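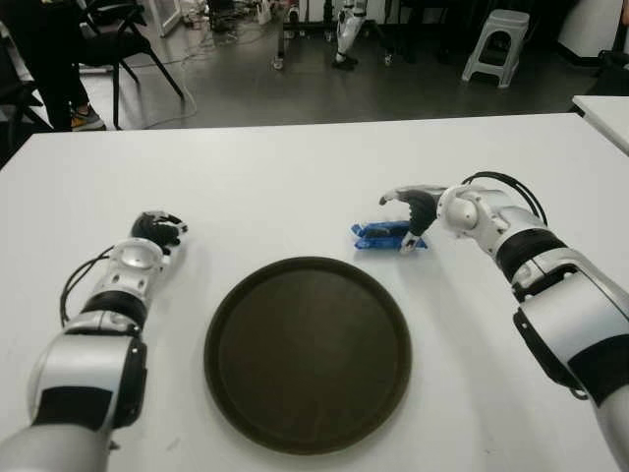 Right hand at the blue item, tray in the middle of the table.

Pundgate Automation Forum > General > Clearing a table: are general-purpose arms there yet?

Started by torque_spec, January 9, 2019

torque_spec wrote:
Looking for opinions from people who run equipment for a living. The task class is light pick and place on a flat surface: small soft items onto a tray, tray to a shelf, wipe down. Both household and shop versions. My position is that the arms are ready and the hands are not. Arm repeatability stopped being the limiting factor a long time ago. Contact is the limiting factor. A small item lying flat on a smooth table gives the fingertips very little to get under, and a person solves that with a fingernail and a bit of drag.

Two questions:
1. Would you put a multi-finger hand on this, or a parallel jaw?
2. What failure rate would you accept before you put a human back on it?

Re: Clearing a table
bench_four wrote:
Parallel jaw, every time. We had an Esico two-jaw unit on a kitting cell and logged 3,326 picks between jaw pad changes. It does one thing. If the part changes, I change the pads and move on. A five-finger hand has to be justified against that number, and I have not seen anyone do it.

On the second question, for shop work I want a miss to be detected and retried without a person walking over. The raw miss rate matters less than that. At home there is no operator on shift, so the bar is higher there.

Re: Clearing a table
lintfree wrote:
The jaw argument holds while somebody upstream presents the part the same way every time. A kitchen table doesn't do that. You get a sponge, a sock, a spoon and a packet in one reach, and you'd need a tool changer to cover them with jaws.

Look at how the fingers are made before writing the hand off. Hard white links, rounded black tips, a joint at the root of each one. That leaves several places to put contact on an odd shape. Whether the controller makes use of them is a separate matter.
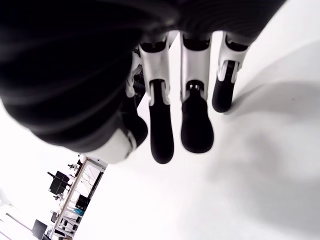
Re: Clearing a table (fingertips)
bench_four wrote:
Rounded tips are my objection. A bulbous fingertip is good for wrapping and poor for getting under an edge. Try picking up a washer in winter gloves. Also count the maintenance points: every hinge slot collects dust, and on a shop floor it collects chips. My jaw unit has two sliding surfaces and I can clean both with a rag.

lintfree wrote:
For a washer, agreed. For cloth you don't need to get under the edge. Press down, close, and the material bunches between the tips. Stiff flat goods are the bad case. Anything that crumples is the easy one.

torque_spec wrote:
That split is useful. I'd add cable routing to the maintenance list. Service loops outside the forearm are fine on a bench. In a cabinet or under a sink they will catch on something.

Re: Clearing a table (cycle time)
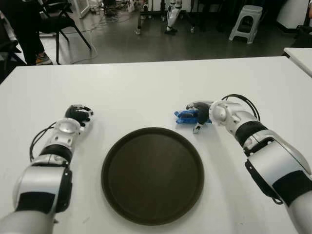
offset_g54 wrote:
Cycle time is where I'd push back on all of you. I quoted a tray loading job for Abou Zeid Catering Supply last February and the whole case came down to seconds per item. Grip style hardly entered into it. Manual loading was 3 seconds an item. The best arm demo we could get took 76 on mixed goods, including retries. The two-arm layout doesn't fix that if the work stays serial. With the right hand holding the blue item and the left one curled and empty on the other side of the tray, you are paying for two arms and loading with one. I'd have the left steady the rim, or work its own side of the table.

bench_four wrote:
Steadying the tray is a fixture's job. Two stops and a rubber mat.

offset_g54 wrote:
On a line, yes. I'm not screwing stops into a dining table.

lintfree wrote:
Cycle time is a shop metric. If a machine clears my table overnight I don't care whether each item takes 76 seconds. I care that it doesn't drop a glass.

offset_g54 wrote:
Fair for the household half. It doesn't help the shop half, and torque_spec asked about both.

Re: Clearing a table
torque_spec wrote:
Where I am now: jaws for fixed parts, fingers worth testing for mixed soft goods, no case yet for stiff flat items with either one unless there is suction on the tool. Has anyone run the Sirketti cup on fabric? The data sheet lists smooth plastic and glass only.

bench_four wrote:
Tried it on shop towels. It leaks straight through the weave. Worked on the poly bags they came in.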